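Care notes and file layout for the Droka drain snake, the hand-crank kind sold for kitchen and bathroom sinks. Kept by Annapurna Thevar and Tudor Mihăilă. Last full edit 22nd March.

## What's in this folder

- `manual.md` – the text of the printed leaflet, retyped and corrected
- `parts.csv` – one line per spare part, with price and order code
- `clogs.csv` – reports sent in by owners, 400 rows
- `photos/` – pictures used on the help pages
- `old/` – the leaflet for the first model; don't link to it

## Columns in clogs.csv

| Column | Meaning |
|---|---|
| `room` | kitchen, bath, laundry or other |
| `pipe` | plastic, metal or unknown |
| `reach_in` | how far the cable went in, in inches |
| `cleared` | yes, no or partly |
| `tries` | whole number, blank if not given |
| `note` | owner's own words, spelling left alone |

Owners measured `reach_in` themselves. Some measured from the drain opening and some from the trap, and the form didn't ask which. Rocío Zabala changed the form in August, so later rows all start at the opening. Rows from Nenham came in on paper and have no `tries` value.

`cleared` is what the owner reported on the day. A clog that came back a week later is still a yes.

## Using the snake

1. Put a bucket under the trap and take the trap off.
2. Loosen the thumbscrew and feed the cable in by hand until it stops.
3. Tighten the thumbscrew and turn the crank clockwise.
4. Pull back slowly, wiping the cable with a rag.
5. Refit the trap and run hot water for 7 minutes.

Don't use it in a toilet. The tip will scratch the bowl. Don't use it after pouring in drain cleaner either, as the cable will carry it back out onto your hands.

## Storage

Dry the cable before winding it into the drum. A few drops of light oil on the last foot is enough. The drum cover from the Tejada kit fits, but the screws are too long and need a washer each. 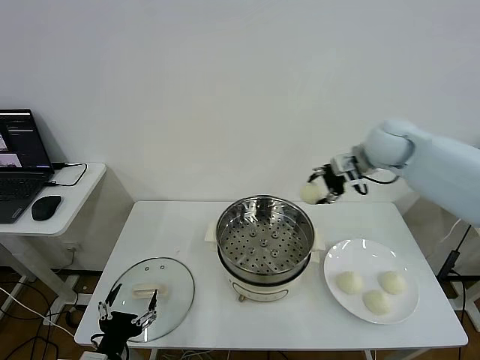
**Can I order just the cable?**
Spare cables are sold on their own and come with the tip attached. Use the order code in `parts.csv` and check the drum size first, as the small drum won't take the long cable.

## Known problems

- Rows 100 and 101 are the same report entered twice.
- Mamville addresses were removed, but the town name is still in a few notes.
- Prices in `parts.csv` don't include shipping.

## Changes and corrections

Send corrections to Esperanza Barroso. Put the row number in the subject line and keep each message under 500 words.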